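Home Robots & Automation > Kits and Services > Trundard laundry trial, anyone else on it?

knitwit_bev
Right, we're on the Trundard home trial and I said I'd report back. It's the two-armed one with the Mandholm grippers, and we've got the laundry package, so it takes things off the airer, unhooks the hangers and puts the clothes on a table for folding. It's 249 a month once the trial ends in August, and I'm trying to decide whether we keep it.

First impressions are better than I expected! It's slow, mind you. I put a T-shirt on a hanger in the time it takes to say so, and this thing has a good long think before it closes its fingers. But it does get hold of the thin strappy hangers, which I'd have bet money against, and it can work in the gap between the airer and the sofa where I can barely get my own knees.

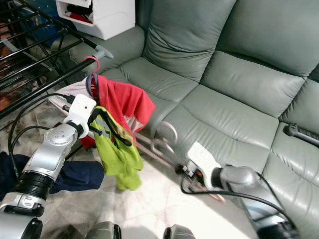 I've been leaving it to get on with things in the morning while I do the school run, and the setting I like best is the one called "sort only". You tell it which colours go where on the app and it gets on with that and leaves the folding to you. Folding is an extra module and I haven't paid for it. Has anyone?

tumbledry_tom
I have, and I sent it back. Folding on mine was fine for tea towels and hopeless for anything with sleeves. It would get one sleeve in, lose the other, and start again. My teenager folds better, and that is saying something.

Is 249 with the support plan or without? They quoted me one price on the phone and another by email.

knitwit_bev
With support. Nestor Castillo did our set-up and he went through the bill line by line, so I'm fairly confident. He did say the price goes up if you want someone out the same day.

eken_owner
I'd look at the Eken before you sign anything. One arm, much cheaper, and you buy it outright. I've had mine six months and it does socks and pants all day long. I really can't see what the second arm is for.

knitwit_bev
The second arm is for holding the hanger while the other one deals with the shirt! I did look at the Eken, but I watched a demo and it just tugged until the whole airer moved. We've got one of those metal ones with bars and it would be over in no time.

eken_owner
Fair enough, but you can clamp the airer to the wall. Cost me next to nothing.

tumbledry_tom
I'm not drilling my wall for a robot.

mossy_jan
Can I ask a boring one - how much room does it need? The Trundard website says you want a clear space 4 metres across and we haven't got that anywhere in the house. We've got toys, boxes, a bike and a rabbit.

knitwit_bev
Not boring at all, it's what I worried about most. We haven't got it either and nobody came to measure. Things I've found so far, in no particular order:

Use a light folding table with nothing else on it. Ours is a blue plastic one and the arms reach the top of it quite happily.

Dark clothes seem to take it longer than bright ones. I put a black top and a lime-green one out together and I know which I'd rather it started with.

Don't bother tidying the shelves behind. I spent a whole Thursday evening doing it and it made no difference to anything.
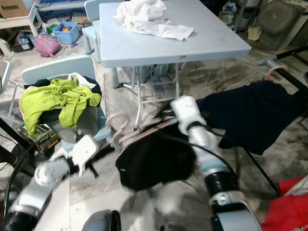
Keep spare hangers in one spot. If they're tangled it will try to lift one and bring up the lot.

Turn the speed down to 55 for the first week. You can put it up later, and I was glad of the chance to get used to it swinging past.

mossy_jan
That's really helpful, thank you. The rabbit will have to go in the other room.

barredo_fan
Slight disagreement on speed. I run the Barredo kit, which as far as I can tell does much the same job, and slow was worse for me. Cloth slides out of the grip if you give it long enough. I'd go faster from day one and stand well back.

knitwit_bev
Interesting! I might try that at the weekend. I did nudge it up a bit this morning, while it was busy with the pile next to the table.

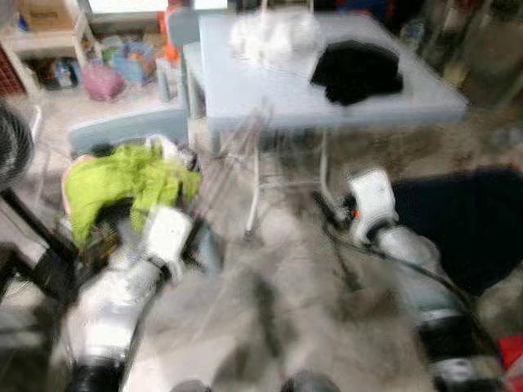

Both arms out at the folding table, left one in the lime-green heap.

tumbledry_tom
Blimey, that's blurry. So are you keeping it or not?

knitwit_bev
Leaning towards yes, on a 6 month contract if they'll let me. My husband says no. I'll ring them about the folding module as well and see if they'll throw it in.

eken_owner
They won't. I asked.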